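Divura opens shared study counter at Pylypenko building

Residents without a quiet place to work at home can now book a desk spot on the ground floor of the Pylypenko building, under a plan the Divura neighborhood association approved in December. The first bookings start this week.
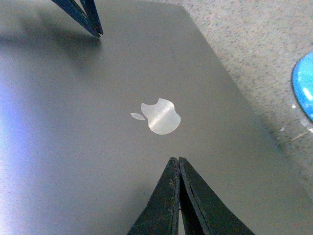 Maren Okafield
Local news writer, Lusterum
2 January 2022

The study room replaces a storage area that had been closed to residents for several years. It has 8 places, and each can be reserved for up to three hours at a time. Residents bring their own laptops. Wireless internet is included, and the password is printed on the booking slip.

The association set aside $586 for lamps, power strips and cleaning supplies, and spent $476 of it. The remainder will go toward replacement bulbs. Most of the building work was done last fall by Numidus, the company that manages the property.

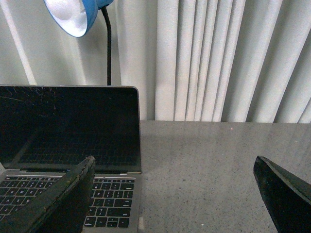
Lighting was the main request in a survey of tenants, and 49 households sent in answers. Many said they expected to use the room after dinner, when the ceiling lights alone leave the counter too dim for reading. The blue lamp there has a bendable black neck, so people can move the light off a screen and onto a notebook. The vertical blinds may be opened or closed during the day, but users are asked to close them before leaving in the evening.
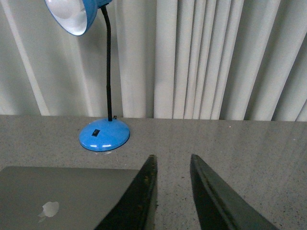 Food is not allowed in the room, and drinks must have a lid. Phone calls should be taken in the hallway. Anyone who is more than 15 minutes late will lose the spot for that session.

Bookings can be made at the Numidus office or by calling the front desk. There is no charge through the end of January. The association will then look at how much the room has been used and decide whether to add weekend hours.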